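Print this page
E-mail this page

Speaker notes: Running a meeting that ends on time
Somkiat Prasertsri
Skikosbridge office managers' day, November

Slide 1. Wait for the door to close. Say name, say where I work (Esitz, facilities and front office). Ask who came here straight from another meeting. Let the hands go up and move on.

The talk is about the weekly meeting, the one that is already on the calendar and will be there next year too. I am leaving out board meetings and anything with a lawyer in it.

Slide 2. What we had at Esitz. A one-hour meeting at 4 p.m. that let out closer to 5:30. People with kids to pick up left in the middle and missed the decisions, which were made at the end. Then we spent the next morning telling them what was decided. Pause here. This is the part people recognize.

Slide 3. The room. Pick one room and keep it. Moving around cost us the first few minutes every week while people looked for each other. Put whatever you need for the meeting in there beforehand, and take out what you don't need. Chairs: fewer than you think. If there are spare chairs, people bring guests.

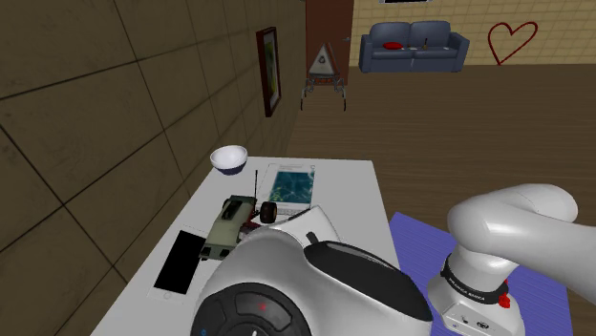
White table, tiled wall, door at the far end.

Talk about where the lead sits. I sit facing the door. I can see who is late and wave them to a seat without stopping the person who is talking. At Moreira they do it the other way, with the lead's back to the door, and they say it works. Try both.

Slide 4. The agenda. Send it the day before, by noon. Each item gets a name and a number of minutes. Write the item as a question if you can. "Parking" is a bad item. "Do we renew the parking contract?" is a good one. You know when you are done with it.

Hardest item goes first. We used to warm up with announcements, and announcements will fill any space you give them. Ours now go out by e-mail and I read none of them aloud.

(If short on time, skip the parking story. If not, tell it, but leave out the name of the garage.)

Slide 5. Keeping time. One person keeps time and it is not the person leading. Hand the job to someone different each month. They call out 2 minutes before an item is up, and again when it is over. They don't have to be polite about it.

A phone works, but people see the timekeeper pick up a phone and pick up their own. I would use a watch or a clock on the wall.

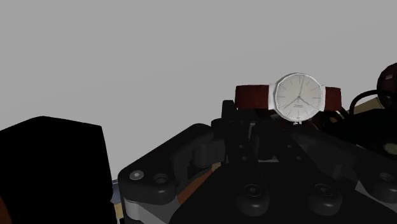 Watch with a white dial and a brown leather strap.

When an item runs over there are two choices. Take the minutes from another item, and say out loud which one, or stop and give it to two people to finish outside. Don't add minutes to the end. Once you do it the first time, the end time means nothing.

Slide 6. The people who talk too much. Ask for a show of hands again if the room is awake. Go around the table once on any real decision, one sentence each, starting with whoever has said the least. 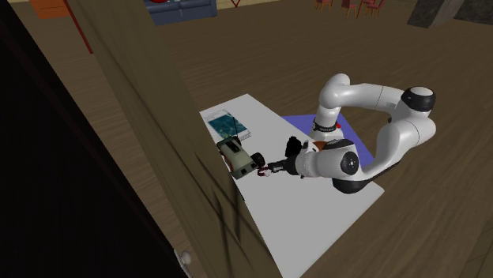

The Skorkberg office tried this and dropped it after a month because it felt like school. They went back to it in the spring with a smaller group and have kept it since. Four to seven people is a good size for going around.

Slide 7. The last five minutes. Read back the decisions, who has each one, and by when. Write it down in the room. Send it before you get back to your desk and don't fix the wording.

Questions. Someone will ask about remote people. Answer: same rules, call on them first. Someone will ask about snacks. No snacks.

Handouts are by the coffee.

Print this page
E-mail this page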